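Heating a Leaky Gym: What We Learned About the Wendton Community Hall
Final project report, Building Energy Methods
Nabila Belkadi (with Biljana Hodžić and Lorcan Ní Bhriain)

When our instructor, Dragica Vukčević, put the list of possible buildings up on the screen, I grabbed the Wendton hall before anybody else could. I played basketball there as a kid and I remember wearing a hat indoors. It was built in 1951, it has a gym, a kitchen, two meeting rooms and an office, and the nonprofit that runs it pays the gas bill out of the same pot that pays for the after-school program. So a cold gym with a big heating bill seemed like a pretty good thing to spend a semester on!

What we wanted to find out

Our question was simple. How much of the gas use follows the weather, and how much of it follows the way people run the building? If it's mostly weather, you're looking at insulation and windows (expensive). If it's mostly habits, you might get somewhere with a thermostat schedule and a few conversations.

What we did

Giuliana Cuadros, who manages the hall, gave us four years of monthly gas bills in a shoebox. Lorcan typed them all in and Biljana checked them against the originals, and she caught two months where he'd swapped the usage and the dollar amount. Then we matched each billing period to heating degree days from the nearest weather station and ran a regression in Stata. I had never used Stata before and I lost an entire evening to a date format problem. If you take this class next year, fix your dates first.

We also set out 18 temperature loggers. Most went in the gym and the hallway, and the rest were split between the meeting rooms, the kitchen and the office. They took a reading every few minutes through December, and I went back once to change batteries and got locked in the storage closet for a bit (long story, I'm fine).

What we found

Weather explained a lot of the gas use, as you'd expect, but the line didn't go anywhere near zero in warm months. Part of that is the water heater and the kitchen stove. The surprise for me was the overnight data. The gym stayed close to its daytime temperature all night long, every night, including the week the hall was closed for the holidays. The old Kolev thermostat by the stage has a night setting, and it had been programmed for a schedule that was 12 hours off -- it was setting back at lunch and warming up at bedtime.
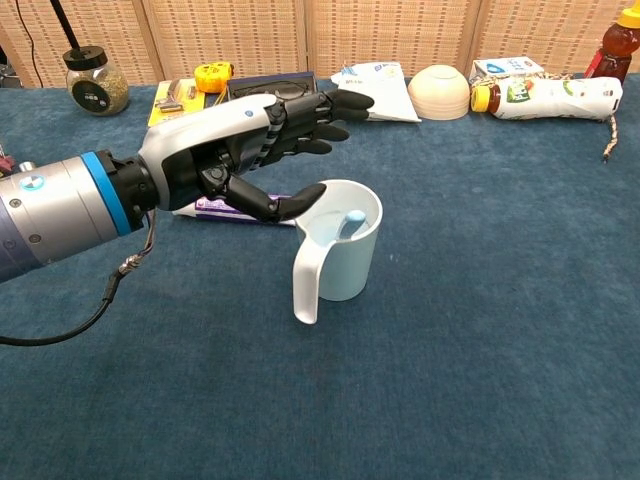

The meeting rooms were a different story. They share a zone with the office, and the only thermostat is in the office, where somebody usually has the door shut. So the office is comfortable and the meeting rooms run cold, and then people plug in space heaters, and that goes on the electric bill, which we didn't have. I wish we'd asked for it at the start.

What it would cost to fix

We priced a programmable replacement from Plivance at $380 installed, one for each zone. Weatherstripping for the gym doors is cheap enough that Giuliana said she'd just buy it. We did not price new windows. We talked about it, but none of us knew enough to come up with a number we'd want to defend in front of the class.

Things I'd do differently

I'd put a logger outside. We used the weather station for everything, and it sits on open ground while the hall is tucked behind a hill. I'd also keep a log of who was using the gym and when, because "the volleyball people, I think" is not great data. And our regression only has monthly points, so please don't lean too hard on it.

Giuliana reset the Kolev clock while we were standing there. We left four loggers in the gym, and Biljana is going to collect them at the end of the heating season.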